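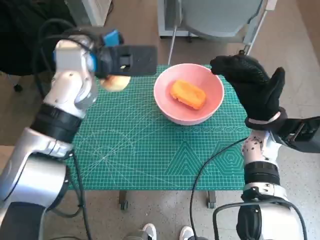
About Sonbridge

Sonbridge School of Hospitality is an independent vocational school offering training in food service, baking and dining room management. The school enrolls 364 students in day and evening programs and is governed by a board of trustees, which meets four times a year.

Our History

The school opened as a single evening class in bread and pastry, held in the basement kitchen of the former Hadari Hotel. Its founder, Renzo Farina, had managed the hotel's kitchens and wished to give local people a way into the trade without leaving their daytime jobs. When the hotel closed, the class moved to a converted dairy on Nambiar Street, where the school remains today. The dairy's loading hall is now the main dining room, and the old cold store houses the library. The east wing was added later to provide teaching kitchens and a lecture hall with 80 seats.

Mr. Farina served as principal until his retirement. He was succeeded by Kuo-hua Shih, under whom the school began awarding its two-year diploma, and then by the current principal, Hoi-yan Kwan, who first joined the faculty as an instructor in menu planning.

Our Programs

Students may enroll in the two-year Diploma in Hospitality, the one-year Certificate in Baking, or the Certificate in Dining Room Service. All diploma students spend their first term in common courses: kitchen safety, food costing, written English and basic accounts. They choose a main field of study at the start of the second term. Evening certificates follow the same course outlines as the day certificates and are taught by the same faculty.

Every diploma student completes a work placement of eight weeks. Placements are arranged by the Office of Student Employment, directed by Pao-chu Mok, with hotels, hospitals, school cafeterias and private caterers in the region. Students who find their own placement must have it approved in writing before the term begins.

The Karnia Room

The Karnia Room is the school's public restaurant. It is run by second-year students under faculty direction and serves lunch on weekdays during term. The menu changes with the course calendar, and guests should expect service to be slower in the opening weeks of the fall term – this is when many students wait on the public for the first time. Reservations are accepted by telephone.

Admissions

Applications for the fall term close in August. Applicants must hold a high school diploma or its equivalent and attend an interview with a member of the faculty. The application fee is $45 and may be waived upon request. Questions about admission, transfer credit or financial aid should be directed to the registrar, Shih-chieh Tam, at the main office on Nambiar Street.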